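Viktória Fekete
@vfekete_facilities

Thread on shared day lockers, because we finished re-keying ours in March and I keep getting the same questions by email. Mostly about allocation, locks and cleaning. Long.

1/ Setup. Two floors, 171 people on the badge list, 114 compartments. Before March every compartment was assigned to a named person. Now all but a small block are first come, first served, and emptied at the end of the day.

2/ The assigned system failed slowly. People left, changed floors or went remote, and the compartment stayed in their name. We opened 17 that had no living entry in the HR export. Mostly shoes.

3/ Don't size from headcount. Size from peak attendance. Pull badge-ins per hour for a full quarter, take the busiest hour, add a margin. Our busiest hour is 10 a.m. and it has never come close to the full badge list.

4/ The margin matters more than the base number. A day locker is held from arrival to departure even if the owner is in a meeting across town. Turnover inside one day is close to zero. Treat each compartment as used once per day and plan on that.

5/ Locks. We compared three types: keyed cam lock, mechanical combination, battery keypad. Kristóf Juhász ran the numbers on the keypad and I ran the other two.

6/ Keyed cam: cheapest to buy, most expensive to own. Every lost key is a cylinder swap if you take security seriously, and a drawer full of unlabeled duplicates if you don't. For day use, keys also walk out of the building in coat pockets.

7/ Mechanical combination: no power, no keys, user sets the code each time. The weak point is the reset procedure. If the door is closed before the code is set, the previous user's code still applies. Expect calls in the first two weeks, then very few.

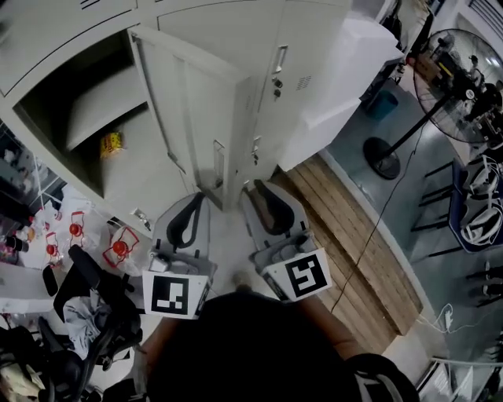 Day lockers, one compartment open.

8/ Battery keypad: good audit log, good auto-release at a set hour. Against that, a battery schedule for every door and a firmware version for every door. Kristóf's estimate put battery labor at roughly 3 hours a month for a site our size. We didn't have those hours.

9/ We went with mechanical combination and a master key held at the front desk. Supplier was Protitz. Caruso quoted as well, with a better hinge and a worse delivery date.

10/ Ask about the hinge. Specifically, ask how far the door opens and whether it fouls its neighbor. A door that stops at 90 degrees blocks the person next to you, and at 9 a.m. there is always a person next to you.

11/ Ventilation. Gym clothes and wet jackets go into these. If the doors are solid, budget for a gap at the back of the cabinet or accept the smell. We left a hand's width to the wall on floor two and didn't on floor one. Floor one is being moved.

12/ Interior shelf: specify it as removable. Half our users want a flat spot for a lunch box, the other half want to stand a backpack upright. A fixed shelf serves the first group only.

13/ Numbering. Number by position, never by person or team. Column first, then row from the top. Put the number on the door and again inside on the side wall, so that a door swapped during repair doesn't create two lockers with one number. We have had that. It took a morning to sort out.

14/ Evening clear-out. Posted time is 8 p.m. The front desk opens anything still locked, bags the contents, labels the bag with locker number and month, and moves it to the storeroom. Held until the end of the following month. Food goes the same evening.

15/ Write that policy down before opening day and have it signed off by whoever handles complaints. Ours was signed off afterward, which meant one long meeting about an umbrella.

16/ Cleaning is a wipe of handles and inner floors nightly, full interior monthly. Put it in the cleaning contract as its own line. If it sits under "furniture, general" it will be done to the tops of the cabinets and nowhere else.

17/ Exceptions. We kept a small block as permanently assigned, for medical supplies and for staff who work split shifts. Requests go through one form and lapse at year end unless renewed.

18/ Tracking is a shared sheet. We trialed the locker module in Stutura and it was fine, but it wanted a user record per compartment per day and the front desk wasn't going to type that in.

19/ Next is the Festulholm site, which has older cabinets with mixed lock hole sizes. If you have retrofitted combination locks into oversized holes, I'd like to know which spacer plate you used and whether it rotated over time.

20/ Sheet template on request. Reply with your lock type and number of doors, otherwise I'll send the wrong version.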